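# Old house, not enough outlets – how are you all living with this?

**pukivstead_pam** wrote:

Hi all, long time reader, finally posting because I'm at the end of my rope. We bought a house in Fulville built in 1890 (yes I know, yes we had it inspected) and it's lovely, tall windows, pocket doors that mostly slide, the whole thing. But whoever wired it clearly owned one lamp. The front bedroom, which is now my office, has 2 outlets, and one of those is behind a radiator where I can't get a hand in.

I'm not ready to open the walls up yet. The plaster is original and I'd like to keep it that way for at least one more winter. So for now it's power strips. My desk looks like this most days: 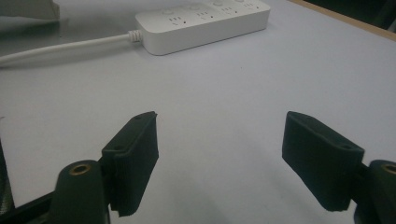
*The desk, white strip up near the back.*

What I want to know is how people in older homes get by until the real rewiring happens. Do you do it one room at a time? All at once and move out? Live with cords forever and stop caring? My sister says stop caring, but she lives in a condo with outlets every six feet, so she's not allowed to vote.

---

**gus_in_the_attic** wrote:

Welcome! First question before anybody gives you advice: what's in the walls? If it's knob and tube, the number of outlets is the least of it. Ours was a mix of everything, some cloth-covered stuff from who knows when, then a bunch of newer cable spliced into it in the attic with no box. I found that while looking for a squirrel.

Get an electrician to look at the panel and pull a couple of outlet covers. Ours took an hour and it saved me from hanging brand new wallpaper over a wall that had to be opened the next July anyway.

---

**pukivstead_pam** wrote:

Inspector said "updated in part" which is doing a LOT of work in that sentence. The kitchen and bath are new. Upstairs is a mystery. Three-prong outlets in the office, but I've read that doesn't mean they're really grounded?

---

**Elli Tuominen** wrote:

Correct, it doesn't! People swap the outlet and leave the old two-wire behind it all the time. You can get a plug-in tester at any hardware store, they're cheap and they'll show you an open ground right away. They can be fooled by a sneaky jumper wire inside the box, so it's a first look and then you still call somebody.

We did ours room by room over 4 years and I'd do it that way again. Upstairs first, fished down from the attic, and we only lost plaster in the hallway where there was a fire block nobody expected. Patched it myself – badly – and hung a mirror over it.

---

**dial_tone_dave** wrote:

Gonna disagree with Elli here. Room by room is how you pay for the same electrician to drive out again and again. We did the whole house in one go, stayed at my in-laws' with the dog, and came home to dust and working outlets. It was awful and then it was over. Every friend of mine who did it in stages stalled out somewhere in the middle and still has one room running off the hallway.

Also, what are you plugging into that strip? Laptop and a lamp, fine. Space heater, no. Straight in the wall or not at all, and in a house like yours I'd want the wiring checked before I ran one period.

---

**pukivstead_pam** wrote:

No heater, I promise! Laptop, monitor, a lamp, the phone charger, and a little Ornetti radio that was my grandfather's and hums if you look at it wrong. And the radiator in there is a beast so I've never been cold in that room once.

Dave, I hear you on getting it over with, but we don't have the money for the whole house in one swing. It's that or the roof, and the roof is winning. The upstairs hall ceiling has a stain shaped like Florida.

I did move some things around this morning after reading all this. The table was jammed against the radiator wall and now it's pulled over toward the good outlet, and I've stopped running anything under the rug. (I know. I KNOW. It was there when I moved in and I just kept going.)

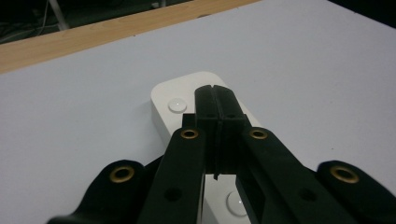 **gus_in_the_attic:** glad the rug thing is over, that one makes my palms sweat. A cord under a rug gets walked on for years and you never see the damage. Same goes for cords pinched in a door or a window sash. If you want one thing to spend money on before the roof, have somebody add a single new circuit to that office. One run, one or two new outlets, done. You don't have to solve 1890 all at once.

---

**Elli Tuominen** wrote:

Seconding the single circuit. And ask them to put the outlets in the baseboard if yours are tall enough. In a lot of old houses the baseboards are a foot high and you can cut into the wood without touching the plaster at all. Some people on here will yell at me for saying so.

---

**trim_or_die** wrote:

I'm the people on here. Please don't cut original baseboard! Plaster can be patched by anyone with a bucket and some patience. Old baseboard with that kind of profile has to be milled special, and I paid the folks at Lambrakis more than my first car cost to match two short pieces after a previous owner went at it with a jigsaw. Outlets in the wall, boxes made for plaster, oscillating tool, go slow, tape the line first so it doesn't crumble.

---

**Elli Tuominen** wrote:

And I'll keep saying a neat cut in a baseboard is period correct for plenty of houses. Mine has them from the 1920s, brass plates and all. They look better than a plastic plate stuck halfway up the wallpaper. We're never going to agree on this, are we :)

---

**trim_or_die** wrote:

Not while I'm breathing. But I liked your mirror trick.

---

**dial_tone_dave** wrote:

Back to Pam for a second. Does your strip have switches? The ones where you can shut things off separately are nice for a radio that hums. And never plug one strip into another one, I don't care how short the cord is.

---

**pukivstead_pam** wrote:

It's got buttons along the top, and it's going straight into the wall with nothing daisy-chained, cross my heart.
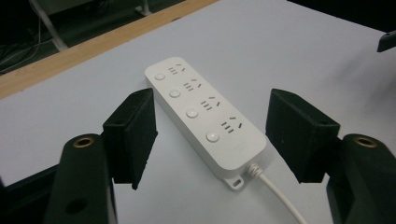
*Four round buttons in a row down one side.*

I also called around at lunch and there's an electrician who does a lot of the old places on our side of Fulville. He's booked solid but he'll come look at the panel and give me a price for one circuit to the office. He asked if we had attic access and I said yes, through a closet, and he made a noise.

Baseboards are 9 inches by the way, I went and measured. I'm staying out of that fight until I see what's behind the wall.

---

**gus_in_the_attic** wrote:

The noise is normal. Clear the closet out before he gets there and lay a board across the joists if there's no floor up there. And get the price in writing with the patching listed separately, some of them include it and some leave you with a hole.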